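Sim cell drops everything at grip 40, pads or settings?
Favport Forums > Cell Setup and Maintenance > Simulated Cells

slabside
Okay, I've been chewing on this since February and I give up. I look after a sim cell at work, wrist camera view, plain parallel gripper, a counter full of kitchen stuff to pick from. We moved the whole thing over to Hirnum and now it can't hold on to anything that's even slightly round. It closes, it lifts, and somewhere on the way up the item creeps out the bottom of the fingers. Grip force is 40, same as it always was. Pad friction is whatever came across in the import (I haven't touched it, I swear!). The cylinder with the orange caps is the worst of the bunch, and with the orange fruit crowded in beside it I can't even tell which one I'm squeezing.

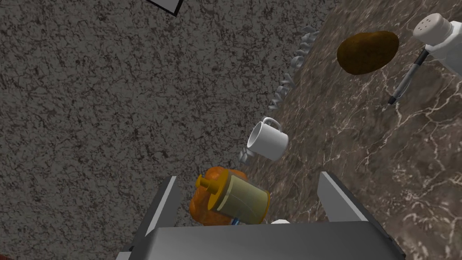 tinbadger
Check your physics step before you go near the grip force. When we moved our cell to Hirnum the step got reset and nothing warned us. Contacts go mushy and round stuff walks right out of the pads.

orlo_kex
Gonna disagree with tinbadger. I've had that exact creep with a perfectly good step size. It was the pads. The importer brings the finger shapes over fine but the contact material drops back to default, so you're basically gripping with wet soap. Open the finger file and look for the material line. Bet you it's blank.

tinbadger
Could be both. But if you fix friction on top of a bad step you'll be back here in a month.

slabside
Well, the material line is there but it points to a file that doesn't exist anymore, so a point to orlo_kex. Step was off too, so a point each, I guess? Before I fix either one, should I bump the force to 50 just to see?

orlo_kex
No! Change one thing at a time. Pads first, run a batch, then the step.

mudlark_9
I always crank the force first, takes ten seconds and it tells you something. Never hurt my cell any.

orlo_kex
It tells you that you can hide the problem, sure.

slabside
Did the pads first. Pointed both fingers at the Vurotness rubber preset, left the force alone, and ran a batch overnight: 272 lifts, 159 held to the top. Way better than what I had, still not good enough to sign off. Then I put the step back where it was in the old setup and cleared out the props to go over the gripper by itself.

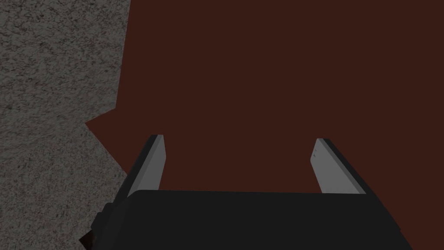
Finger zero is the next thing on my list. In the old setup both fingers opened the same amount from center and I had a note of the value, but the note was for the old model and I don't trust it now. With nothing between them it's easy enough to compare, and by eye they're about the same length and width, one leaning left and one leaning right. What bugs me is the two tiny dark dots near the top of the right pad, which I can't find on the left one from this view. Are those screw holes in the model, or did the import leave some junk behind? If they're part of the contact shape I want them gone before the next batch.

tinbadger
Turn on the collision view and look at the pad. If it's a plain box, the dots are only paint and you can leave them alone.

mudlark_9
Eskola had a cleaned up finger pack in the downloads section, might be worth grabbing. Still say try 50 though.

slabside
Collision view it is. I'll post the next batch when it's done, and mudlark_9, fine, I'll run one at 50 after that.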